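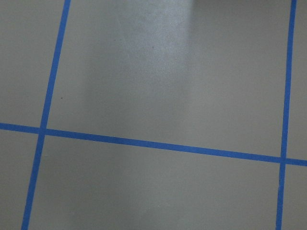

Kelik is looking for people who will help us test how a room should be divided before the furniture goes in. We are a small studio that plans shared workrooms, and since December we have a hall in Seltitholm where we try every plan at full size. We do not draw on a screen first. We put blue tape on the gray floor, in straight lines that cross each other, and then we ask people to move, carry, wait and sit down as if the walls and shelves were already standing. For the next round of this work we need participants, and we also need one part-time floor assistant. Both calls are on this page, so please read until the end before you write to us.

Home | Projects | Open calls | Visit | Contact

2025-03-14 | Posted by Kelik studio, Seltitholm
Shares 27 | Comments 0

Call for participants

The project is named Iltside. It concerns the shared workroom of an old bakery building, where several small workshops will have their places next to each other. The tenants could not agree how wide the passages must be, and if the storage should be in the middle or along one side. We were asked to propose a plan that they can try with their own feet, and to try it with other people before we show it to them.

A session takes one morning or one afternoon. You come to the hall, we give you soft shoes if yours have hard soles, and we explain which panel of the floor is a workshop, which is a passage and which is storage. After this you receive a simple task. It can be to bring a long box from one end to the other when somebody comes toward you, or to set up a folding table inside your panel and work at it while others pass behind. We change the lines between the tasks. At the end we sit together and you tell us where it felt narrow, where you stepped over a line without wanting it, and where you had to wait.

You do not need any knowledge of building or design. We would like to have adults of different ages and different heights. People who use a wheelchair, a walker or a stick are very welcome, and also people who usually come with a stroller. The boxes are light, but please tell us if you should not lift, and we will give you tasks without carrying. The hall has a step-free entrance and an accessible toilet.

You can take part one time or several times. For each session we pay 700 crowns, the same for everybody, and we pay it by bank transfer in the following week. Travel inside Seltitholm is not paid extra. If you come from outside the town, write this in your message and we will look what is possible. Coffee, tea and bread are on the table the whole time.

We write down what you do and say, without your name. If you prefer to stop in the middle of a session, you can stop, and you receive the full payment.

Job: floor assistant, part-time

For the same project we look for a person who prepares the floor and keeps it in order. The work is physical and exact. You will:

measure and mark the panels from our drawings
lay the tape, with corners that really meet
take up the old lines and clean the glue that stays behind
change strips that are scuffed or begin to lift
bring tables, boxes and chairs to their starting places
welcome the participants together with one of us

The floor is smooth and hard, and you will spend much of the day on your knees. We have good knee pads, but you should know this before you apply. The panel lines must be correct to the width of the tape. A passage that is a little too wide gives us a wrong answer, and then the whole session must be repeated. For this reason we care more about patience than about speed.

Experience in stage work, exhibition building, sports halls or floor laying would be useful — but a person who has only done careful work at home can also apply. You should be able to read a simple plan and work with a long measuring tape and a chalk line. English at an everyday level is enough. Two of us are not native speakers, so nobody will correct your grammar.

The position is for around 27 weeks, with three working days each week. The days can be chosen together, but they should stay the same from week to week. The contract is made by Dmytriv, the office that does our bookkeeping and pays all our staff, so the papers will come from them and not from us. The gross pay is 1245 crowns for a full working day. Work clothes and lunch are included.

How to apply

For both calls, please use the form under "Contact" and choose "Iltside" as the subject.

Participants: write your age group, your height if you like to share it, when you are free, and if there is something we must prepare for you.

Floor assistant: write a short letter, one page is enough, and tell us about one thing you have made or repaired where the measurements were important. A photo of it is nice but not necessary. We do not need a portrait or your school grades. We invite the selected people for a paid trial of two hours, in which you will lay one small grid from a drawing and take it up again.

We answer every message, usually in less than two weeks. The call for participants stays open as long as there are places in the sessions, and the job stays open until we have found the person.

Home | Projects | Open calls | Visit | Contact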